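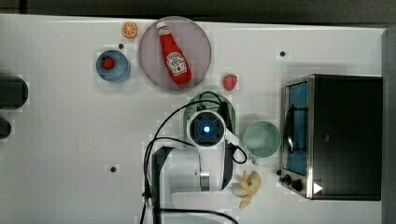

4. Laying out your Pelia play kitchen

Last updated December 13, 2019
200 shares | 8 comments

By now the table should be up, level and wiped down (see section 3 if it still rocks). Now comes the fun part! Getting the food and dishes out for the first time is a lovely job to share with the children who are going to play with them, so call them over before you open the bags, and don't worry too much if a strawberry gets "eaten" before you reach step 2.

These instructions cover the Pelia table with the Flodness food and dishes. If you also have the Bright extension shelf, lay out the table first and then go on to section 5.

Before you start

Take everything out of its packaging and put the bags, ties and card sleeves straight in the bin or recycling. Wash the dishes and food in warm soapy water, rinse, and leave them on a tea towel until they are fully dry. Wipe the tabletop with a damp cloth.

CAUTION: Packing bags and ties are not toys. Keep them away from babies and young children at all times.

CAUTION: Pretend food can look very real to a small child. Check the age mark on every packet, and keep smaller pieces out of reach of any child who still puts things in their mouth.

4.1 The serving side

1. Put the round plate on the table, well in from the edge. This is where meals get served, and in most houses it turns into the busiest spot on the table within minutes.

2. Set the blue bowl to the left of the plate, leaving enough room between them for two small hands.

3. Add a little food to get the game going. A strawberry in the bowl, another beside the plate and the orange slice near the back of the table make a cheerful start, and the colours look wonderful against the white top.

4. Lay the ketchup bottle down on the plate. It can stand up if you prefer, but a tall bottle is the first thing to go over when somebody reaches for the bowl.

Note: If you are using an empty bottle from your own kitchen in place of a toy one, wash it out thoroughly, dry it and check that the cap is on tightly. Never give children a bottle that has held a cleaning product.

4.2 The oven side

5. Stand the toaster oven at the right-hand side of the table, with its door facing the space where the child will stand. Left-handed cooks may like the whole layout swapped over, and it works just as well that way round.

6. Open and close the door fully. It should move without touching the plate or anything else on the table. If it catches, slide the plate further left and try again.

7. Leave a clear patch in front of the door. This is the landing spot for hot dinners (pretend hot, of course) and you will be amazed how much gets cooked in one afternoon.

CAUTION: Only a play oven belongs on a play table. If you use a real toaster oven as a prop, it must be permanently disconnected from the mains and have its plug and lead removed by a competent person before any child goes near it. Check the door and the inside for sharp edges as well.

CAUTION: Do not let children copy this game with the oven in your own kitchen. A quick chat about which oven is for playing and which is for grown-ups goes a long way, and you may need to have it more than once.

4.3 The washing and cooking side
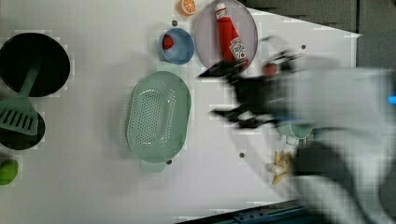 A good play kitchen needs somewhere to rinse and somewhere to fry, and once you add these the stories really take off. Soup gets strained, peas get washed, pancakes get flipped onto the floor and served anyway! Give the biggest pieces their places first and let the little ones fill in afterwards. With the mint-green colander in the middle and the frying pan over at the left, there is still room for the slotted spatula to rest across the pan, where a cook can grab it in a hurry. The blue bowl sits above the colander and to its right, handy for tipping in whatever has just been rinsed.

8. Place the colander in the middle of the table with its handle pointing towards the child.

9. Put the frying pan at the left-hand side and lay the spatula across it. Pale green on black is easy to spot, even on a very messy table.

10. Stand the green cup on the right, within easy reach of the plate. Drinks are nearly as popular as dinners.

11. Share out the rest of the food. Small beige pieces are best kept together in a pile, ready to be bread, chips, biscuits or whatever the menu calls for. Try not to decide for them.

12. Step back and ask your cook to reach for each dish in turn. Move anything that makes them lean hard on the table or climb up.

Note: Dark pans have a way of creeping over the edge as play goes on. A pan that keeps falling can be moved in by a hand's width, or you can put a thin, non-slip mat under it. The Dramow mat fits this table and can be cut with ordinary scissors.

Note: The small holes in the tabletop are for fittings and do not need to be filled. If crumbs or modelling dough get into them, use a dry toothbrush. Please don't poke at them with a knife or a skewer.

4.4 First games to try

There is no right way to play, so skip this bit if lunch is already being served. If your cook is standing there wondering what to do, though, these are good ways in.

Café. One person sits, one person cooks, and the order has to be remembered all the way to the oven. Start with 2 things on the order and go up to 3 when that gets too easy.

Rinse and sort. Everything goes into the colander, gets a good shake, and comes out again by colour. Red in the bowl, orange on the plate, green wherever you like.

Silly dinners. Strawberries with ketchup, fried orange, lime in a cup. The grown-up must taste every one and give a proper opinion.

4.5 Clearing away

Let the children do as much of this as they can. Food goes into the colander, the colander goes into the pan box, and the plate and bowl stack on top. The spatula slides down the side. We like to leave one dish out with a piece of food on it overnight, as a little invitation for the morning.

Wipe the table after each day's play. Sticky marks come off with washing-up liquid on a soft cloth; scouring pads will dull the white surface and the shine never fully returns. Wash the food and dishes by hand once a week, or sooner after colds. Do not put them in the dishwasher.

CAUTION: Look over every piece as you put it away. Throw out anything cracked, split or chewed, even if it is the favourite.

Replacement dishes and food can be ordered using the parts list at the back of this guide. The July list no longer applies, so please use the codes printed in this edition.

Continue to section 5, Fitting the Bright extension shelf.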